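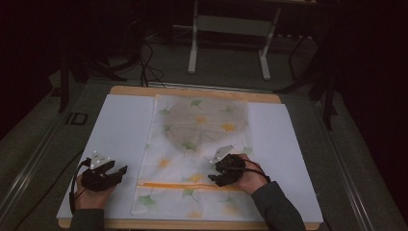 A zippered cover with a ginkgo-leaf print, laid flat on a board between white sheets.

Girard Household Textile Center Opens Cover and Linen Service in Drenside

16 Oct 2021

The Girard Household Textile Center has opened a public service for the care, repair and reuse of cushion covers, pillowcases and other small household linens. The service operates from the ground floor of the center's building in Drenside and is open to all residents of the district, with no membership required.

Residents may bring up to five items per visit. Each item is checked at the counter, entered in the register and given a numbered cloth tag that stays with it until collection. Items should be washed and fully dried before they are handed in. Covers must be empty, and cushions and pillow inserts should be left at home.

The service was set up following a survey of households in Drenside and the neighboring district of Pretus. Respondents named broken zippers and split seams as the most common reasons for discarding a cover that was otherwise in good condition. Many also reported that they kept such covers in storage for years without using them.

"A cover is often thrown out over one small fault," the center said in a statement accompanying the opening. "The cloth may have many years of use left in it. The purpose of the service is to return these items to the homes they came from - or, where the owner no longer wants them, to pass them on to another household."

Lightweight printed covers are accepted along with heavier cotton and linen pieces. The center notes that thin fabrics need particular attention, as they shift easily when handled and can pucker beside a zipper if they are folded while uneven. Such covers are spread on a flat surface and smoothed from the middle toward the sides. The zipper is then straightened by hand before any folding begins. Owners are advised to follow the same steps at home and to store thin covers with the zipper closed.

Repairs offered at the counter include the replacement of zipper pulls, the closing of open seams and the mending of small tears. Full zipper replacement is also available but takes longer, and customers will be told at drop-off when the item can be collected. Stain removal is not offered. Items containing down, foam or electrical parts cannot be accepted under any circumstances.

Covers that owners choose to give away will be sorted by size and placed in the Dadance linen exchange, which the center has operated in the same building for four years. The exchange now holds nearly 2,000 pieces, including sheets, table linens and towels. Visitors may take what they need from the open shelves and are asked to sign for each piece before leaving. Matching sets are kept together where possible, and single pillowcases are stored on a separate shelf near the entrance.

In addition to the counter service, the center will hold a series of short practical sessions on folding, storing and mending household linens. Each session is limited to 20 places. The first group of sessions covers the folding of pillowcases and cushion covers, the care of zippers, and the storage of printed fabrics away from direct light. Participants should bring two covers of their own to work on. Thread, needles and pins will be supplied.

Registration for the sessions is open at the front desk. Places are assigned in the order in which requests are received, and a waiting list will be kept for residents who cannot be placed in the first group. A further group of sessions is planned for December, when the center also expects to begin accepting linens at a second collection point in Pretus.

Items not collected within the period printed on the receipt will be transferred to the exchange. Residents who are unable to collect in person may send another member of the household, provided that the original receipt is presented at the counter.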